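Protokoll vom Treffen der Wäscherunde, 5. September 2025
Ort: Musterzimmer im Haus Skudville
Protokoll: ich (Zübeyde Tuncer), wie immer mitgetippt und danach nur ein bisschen aufgeräumt
Entschuldigt: die beiden aus Pomotport, der Rest war da

TOP 1: Altes Protokoll

Das Protokoll vom Juli wurde genehmigt, mit einer Änderung: Zane Ķēniņš hatte damals nicht gegen die neuen Kleiderbügel gestimmt, sondern sich enthalten. Ist jetzt korrigiert, Zane, entschuldige bitte!

TOP 2: Wo steht der Wäschekorb?

Eigentlich sollte das ein kurzer Punkt werden. Im Juli hatten wir ja beschlossen, dass der Korb im Musterzimmer einen festen Platz bekommt, und dann hat doch wieder jede ihn woanders hingestellt (ich auch, ich gebe es zu). Auf dem Boden mag ich ihn nicht, da bückt man sich bei jedem Teil. Auf dem Bett drückt er Dellen in die Decke, und wer das Bett gerade ordentlich gemacht hat, freut sich darüber überhaupt nicht.

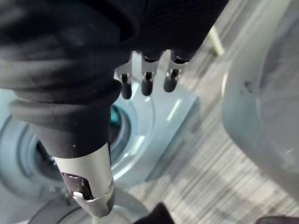

Zane war für den Schreibtisch, weil man dort im Stehen gut sortieren kann. Dagegen sprach, dass am Tisch oft jemand sitzt und arbeitet. Wir haben eine Weile hin und her überlegt, auch ein Klapphocker von Goodwin kam zur Sprache, aber noch ein Möbelstück wollte am Ende keine von uns durchs Zimmer tragen.

Beschluss: Der Korb kommt auf das Nachtschränkchen, und zwar auf das kleine helle. Die Schublade darunter bleibt für Kleinkram frei, bitte keine einzelnen Socken hineinstopfen! Einstimmig, was ich bei diesem Thema nicht erwartet hätte.

TOP 3: Hell und dunkel trennen

Ich hatte mir gewünscht, dass wir noch einmal über das Sortieren reden. Mein Vorschlag war ein zweiter Korb, Zanes Vorschlag war, im einen Korb einfach links und rechts zu trennen. Für die paar Teile, die im Musterzimmer anfallen, reicht das auch, da bin ich inzwischen überzeugt. Wenn sich der Korb füllt, wird zwischendurch ausgeräumt und in die Waschküche gebracht.

Wir probieren das jetzt 2 Wochen lang so aus. In den Korb sollen bis zu 12 Teile, dann ist Schluss und er wandert nach unten. Handtücher zählen mit (ja, auch die kleinen, das wurde ausdrücklich gefragt).

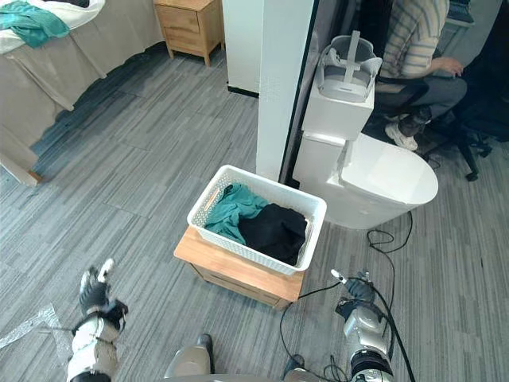
Länger geredet haben wir dann noch über das Falten. Zane faltet Oberteile erst längs und dann quer, ich rolle sie, und wir sind uns da auch diesmal nicht einig geworden. Für den Schrank ist Falten vorgeschrieben, steht so in unserer Hausliste, also falte ich eben. In meinem eigenen Koffer rolle ich weiter!

TOP 4: Bett und Überwurf

Der Überwurf soll so liegen, dass er an der Seite gleichmäßig herunterhängt. Kleidung, die jemand nur kurz aufs Bett legt, bleibt erfahrungsgemäß da liegen, deshalb die Bitte an alle: gleich in den Korb oder gleich in den Schrank. Ich habe angeboten, einen Haken neben der Tür anzubringen, für Sachen, die man noch einmal anziehen will. Das fanden alle gut, Zane bringt die passende Schraube mit.

Der Vorrat an Waschmittel geht zu Ende. Wir nehmen wieder das von Clukeck, diesmal aber ohne Duft, zwei von uns müssen davon niesen. Bestellt werden 5 Packungen, die Rechnung geht wie gehabt über Skudville.

TOP 5: Verschiedenes

Der Teppich wird vor dem nächsten Treffen gesaugt, auch unter dem Bett, das übernehme ich. Für die Fensterbank sucht Zane noch eine Pflanze, die wenig Wasser braucht, Vorschläge gern direkt an Zane.

Dann kam noch die Frage, ob die Treffen eine halbe Stunde später anfangen könnten, weil der Bus aus Pomotport sonst nicht passt. Von mir aus sehr gern! Das entscheiden wir, wenn die beiden wieder dabei sind.

Offen bis zum nächsten Mal:
Haken neben der Tür (Zübeyde und Zane)
Waschmittel bestellen (Zübeyde)
Pflanze aussuchen (Zane)
Uhrzeit der Treffen klären (alle)

Kuchen gab es auch, Apfel mit Streuseln. Das Rezept hänge ich an die nächste Mail.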